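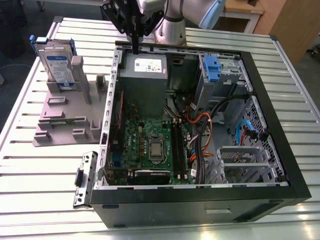

Open afternoon at Gillavov draws a full house to see old computers come apart

Visitors filled the Gillavov workshop on Flercombe Road one afternoon in September, when the electronics recycling firm opened its doors to neighbors, customers and a good many children to show off the robot arm it has been teaching to take apart desktop computers.

The arm works at a long slatted aluminum table toward the back of the building, and it was easily the most popular stop of the day. Groups of 12 were let in at a time, which meant a bit of a wait in the yard for the later arrivals, but there was lemonade and a table of very good ginger cookies, and people seemed happy enough to stand in the sun and talk about the computers they still have sitting in their basements (more than a few, from what we overheard!).

Aminu Ugwu, who runs the workshop floor, gave the demonstrations himself. Each one began with an open tower lying on its side on the table, the power supply, motherboard and wiring all there to be looked over, and a hard drive standing in a gray plastic fixture next to the case with its blue rail still clipped on. He would go over the parts one by one and ask the group to guess which was the hardest for a robot to deal with. Most people said the tiny screws. The answer, he told them, is the cables.

"A screw stays where you left it," he said. "A bundle of cables is different in every single machine that comes through the door, and it flops. My hands know what to do with that without my thinking about it, and it has taken us a very long time to explain it to the arm."

The drives get special attention because they hold people's files, and Gillavov promises its customers that every one of them is removed and wiped, or destroyed if it can't be wiped. At the moment the arm spends most of its working day on that job and leaves the rest of the case to the staff. Chibuzor Tijani, who founded the company with a borrowed van and a rented garage, said that suits everyone for now. She has 30 people on the payroll and was asked more than once during the afternoon whether the arm would be taking anybody's place.

"I got that from my own mother this morning, so I was ready for it," she said with a laugh. "We have more computers waiting than we have hours in the day. Pulling drives is the job that gives people sore wrists, and I'd much sooner have them testing parts and fixing up machines that can go back out to a family or a classroom."

The refurbishing side of the business, which goes by the name Banda, had its own corner near the front door, with a row of finished desktops that visitors were welcome to sit down and try. The youngest guests went straight for the drawing program and had to be coaxed away when their turn with the robot came up. The oldest visitor we met was a retired telephone engineer of 81, who had come in on the bus with his granddaughter and stayed through two demonstrations. He asked such detailed questions about how the gripper knows when it has hold of something that Ugwu finally invited him back for a longer look when the shop is quieter, and he says he intends to take him up on it.

There was some news, too. Tijani told the last group that the company plans to add a second table over the winter, under a project called Dauda, so that one arm can keep working on drives while the other is tried out on memory and power supplies. She didn't want to give a date for it, having been caught out on dates before, but the space has already been cleared and the electricians have been in to measure up.

The afternoon was supposed to wrap up at 4, though the last visitors were still chatting in the yard well past that, and the cookies were long gone. Anyone who missed it can ask at the front desk about joining a small group tour, which the workshop hopes to run once a month. Old desktops can be dropped off at the side entrance during working hours at no charge. Monitors are accepted as well, but please call ahead if you have more than 2, as storage is tight at the moment.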